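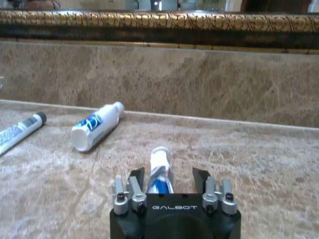

4. Setting Up the Bathroom Counter

Unit 19, Gestenbridge guest suites. Read section 3 first if the sink still has its protective film on. Same steps for the Woline and Huet layouts, except where it says so.

What you need:
- soft cloth, two of them
- mild dish soap, warm water
- toothpaste, one tube, full size
- cup or stand for the tube (part 1149 in the supply list)
- small tray, optional

4.1 Clear and wipe

1. Everything off the counter. Soap, cups, razors, the lot. Put it on a towel, not in the sink.
2. Wipe the marble with the damp cloth. Back to front, toward you.
3. Dry right away with the second cloth. Don't let water stand along the backsplash.
4. Check the seam where the counter meets the backsplash. Old toothpaste likes to hide there. Fingernail and a bit of cloth, no blades.

CAUTION: No vinegar, no lemon, no bathroom descaler on marble. It etches. The dull spot will not wipe off and you'll be calling the Skerkville desk about a polish.

Note: cream and tan stone hides dried soap pretty well. Run a hand over it after. If it feels rough its not clean.

4.2 The sink

1. Rinse the basin, cold water first.
2. Soap on the cloth, go around the inside, then up under the rim. Undermount sinks collect gunk where bowl meets stone.
3. Overflow opening: cotton swab, just inside. Don't push anything down it.
4. Rinse. Dry the chrome last, else you'll be drying it twice.

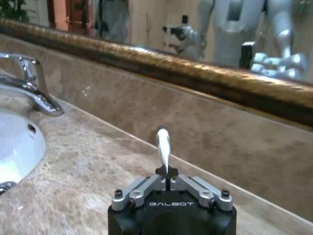

Leave the stone bare for 5 minutes before anything goes back on it. Longer if the fan is off. Damp marble under a tray leaves a ring, and rings are a pain.

4.3 Placing the toothpaste

1. Wipe the tube, cap and all. Dried paste around the thread means the cap won't seat.
2. Close the cap fully. Snap caps, press till it clicks. Screw caps, finger tight only.
3. Stand the tube in the cup. Back corner of the counter, on the side away from the faucet handle.
4. Keep the tube clear of the sink edge, a hand's width at least. Wet tubes slide.
5. No cup? Lay it flat on the tray. Never straight on the stone.

Note: Woline counters are narrow, up to 17 inches deep. Skip the tray, use the cup.

CAUTION: whitening pastes can mark marble too. Wipe drips when you see them, dont leave them for the Thursday clean.

4.4 Check before you leave

- counter dry to the touch, front edge included
- basin empty, no hair, no suds
- cap closed
- cup not touching the backsplash (Huet only, the caulk there is soft)
- used cloths out of the room and in the wash

If the counter still looks cloudy once dry, check a few inches over. Could just be the veining. If the cloudy patch has a hard edge or feels different, mark it on the room sheet and go on to section 5, Mirror and Lights.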